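Chapter 11
Keeping the Wrist Camera Honest

By the end of this chapter you should be able to take a wrist camera off its bracket, clean it, put it back and check that the arm still believes what it sees. Have your cell notebook open from the start. You'll want the offsets you wrote down when you first set the cell up in Chapter 2.

I learnt this job in Barnatstead, in a long cold workshop where Sandhu had one arm bolted beside a white table and a shelf full of awkward household things for it to pick up. The arm ran on a Ploten controller, which is the one I'll use all through this chapter, and the camera sat in a Zistik bracket with two screws. Yours may have four. The steps are the same, only slower!

My first Monday there, the arm began missing. It wasn't missing by much, a few millimetres to one side, and I did what every beginner does and went straight to the software. I spent a whole morning changing numbers (and wrote down hardly any of them, so please don't copy me). The fault was a bracket screw that I could turn with my fingers. So now I start with the screws, then the lens, then the cable, and I leave the numbers alone until all of those are right.

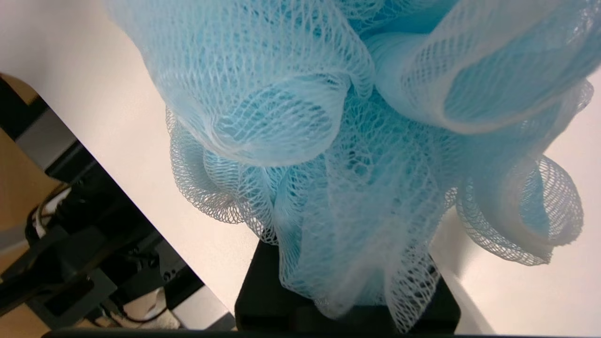 Checking a camera view is a skill of its own, and it's best done with the arm parked low over the table and the motors held. Start with the bottom edge of the picture. You want a thin dark strip of gripper there, running most of the way across, and you want it to look the same every time you park. If it has grown, shrunk or tilted since your last note, the bracket has moved. Then look for fine detail. A bath pouf is a lovely thing for this, much better than a printed card in my view, and on the blue one you can pick out the little diamonds in the netting wherever a single layer is stretched. The folds on top are softer, so don't judge your lens by those. Judge it by the frilly loop at the lower right. The black block underneath gives you a crisp corner to compare as well, and the table edge gives you a long straight line – handy if you suspect the camera has twisted in its mount.

Now the cable. Follow it by hand from the camera to the first clip, with the power off, and feel for stiff spots or a flat place where it has been pinched. Leave enough slack for the wrist to turn both ways. I once logged 153 dropped pictures in a single afternoon, all from one clip done up too tight, and the cure was to move the clip along by a finger's width.

We'll take these jobs in order. Section 11.1 deals with the bracket and its screws, and you'll need a small hex key and a clean cloth before you turn the page.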